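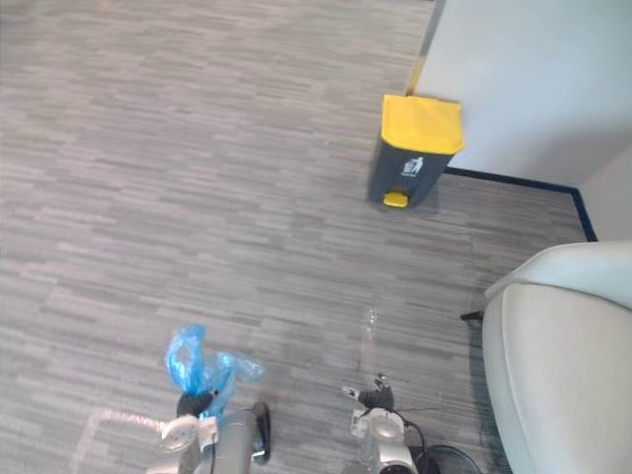
Pedal bin with yellow lid, ground floor waiting area, beside the armchair.

Pedal bin on carpet in a waiting area: placement, marks and lid colour

Posted by Sayaka Ichikawa, 20 Apr 2020
Category: Shared and public rooms

I am responsible for the furnishing of a small waiting area at the Arai Community Centre. The floor is covered throughout in grey carpet with a fine streaked pattern, and the walls are white with a dark navy baseboard. A small pedal bin, dark grey with a yellow lid and a yellow pedal, has been placed against the wall near one of our white armchairs.

I would be grateful for advice on the following matters before the room is set out again for the new term.

First, the bin tends to travel. Each time the pedal is pressed it moves back a little, and over several months it has left a scuff on the baseboard. We do not wish to fix anything to the wall, as the building is leased.

Second, a member of our centre has asked whether a yellow lid implies a particular kind of waste. The only marking on the front is the small white symbol of a figure dropping litter into a bin. We intend it for general rubbish only, and coffee cups make up most of what we collect.

Third, the armchair is upholstered in a smooth white covering. Is it advisable to keep a bin this close to it? The clear gap on the day I measured was 23 cm.

The carpet is glued down and cannot be lifted. Our cleaning contractor, Mulon, attends in the evenings and has no set instructions regarding the bin.

Rin Tamura
Member, 862 posts

I managed the common rooms of a student residence for a number of years and can comment on each of your points.

Movement. A light bin on short-pile carpet will nearly always creep when the pedal is used. Two measures are worth trying. The simpler is to add weight at the bottom of the bin, underneath the liner. A flat paving tile wrapped in a cloth is suitable, provided it does not interfere with the pedal rod. The other is a piece of rubber-backed matting cut slightly larger than the base and extending forward under the pedal. The person's foot then rests partly on the mat and holds it still. Please choose a mat in a colour close to the carpet, and make sure the front edge lies flat, as a raised edge in a waiting area is a tripping hazard.

I would also bring the bin forward from the wall by the width of two fingers. Many lids swing back beyond the body when opened, and the mark you describe may be partly the work of the lid. Open it fully by hand and look at it from the side to find out. If the scuff is low on the baseboard, the base is responsible. If there is a second mark on the paint higher up, the lid is.

Colour. Practice differs from one council to the next. In some places a yellow lid is used for recycling, and in clinical settings yellow has another meaning again. You should check with your own council. A plain printed label reading "General rubbish" on the top of the lid will settle the matter for most visitors, who look at the lid before they look at the front.

The armchair. I would increase the gap to at least 70 cm if the room allows it. Visitors dispose of half-full cups from a sitting position, and the splashes go sideways. The side panel of a pale chair shows these long before the seat does.

Torbjørn Lundgren
Member

We have a Tuko bin of a similar size and it does not move at all. You may wish to replace yours.

Rosario Rinaldi
Moderator, Shared and public rooms

I agree with most of what Rin Tamura has written, with one reservation. Rubber backing can discolour certain carpets when left in place for long periods. Ask the carpet supplier first, or use felt-backed matting with the added weight. We had a patch in our own hall, from October onward, that did not come out with cleaning.

With regard to the contractor, a written instruction of two or three lines is usually sufficient. Ours states where the bin stands, that the liner is to be changed at every visit, that the pedal is to be wiped, and that the bin is to be moved aside when the carpet is vacuumed. Before that instruction was issued the cleaners vacuumed past it, and a pale ring of dust formed on the floor.

For the existing scuff, try a damp cloth with a little dish soap before considering paint. Test it on a short length behind the chair.

Sayaka Ichikawa

Thank you all. The mark is on the baseboard only, so I shall begin with the weight. I have written to the council about the lid and will post its reply in this thread.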